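Kobina Amegashie
January 12, 2020

Thread on the two hands we've been comparing since November. Short version: the Indov hand is better at cloth, the Dorside gripper is better at doors, and I still don't have one I'd use for both.

The task is laundry. Open the washer door, get a piece of cloth out, put it in the basket, close the door. We split it into separate trials so a bad door pull doesn't ruin the cloth numbers.

Total so far is 1353 trials. 989 of those are door trials, open or close. The rest are cloth. I know that's lopsided. Door trials reset fast and cloth trials don't.

Doors first. A round door with a thick rim is hard on a hand with long fingers. The fingertips land on the curve and slide along it when the arm starts to pull. Dorside closes flat and square and mostly stays where you put it.

We tried going in at the latch side from 14 different approach angles. Coming in slightly from below was the most repeatable with both hands. Straight on was the worst. The wrist runs out of travel before the door is fully open.
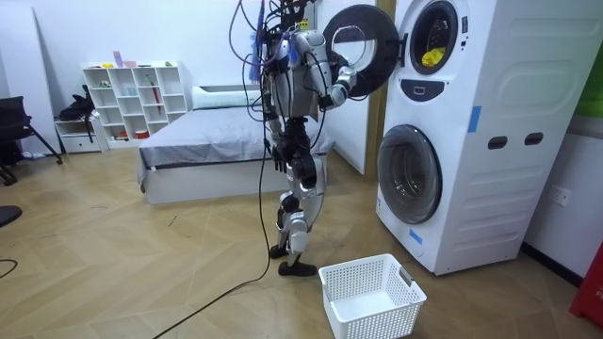 Upper door, fully open, gripper on the edge. Basket on the floor in front.

The upper door is the harder one for us. The arm has to be up and out, and any sag in the shoulder shows up at the gripper. Same controller gains on the lower door give a much cleaner pull.

On controllers: we ran plain position control first, then the Amissah impedance controller. Position control fights the hinge. If the arc is off by a little, the grip slips or the whole robot leans. Amissah lets the arm follow the door.

The cost is that Amissah is slow to settle. With the default settings you wait on it after every move. I turned the damping down and it got better, but then it bounced a bit at the end of a close.

Cloth is the other way around. Dorside pinches one fold and often drops it on the lip of the drum. Indov gets more fingers around it and holds on through the turn to the basket.

Camera is the Brollow wrist unit for all of this. Fine on doors. Inside the drum it has trouble with depth once the arm blocks the room light. I'm going to try a small light on the wrist before I blame the camera.

Next up is 300 more cloth trials with Indov, same piece of cloth, upper drum only. Will post the settings file when those are finished.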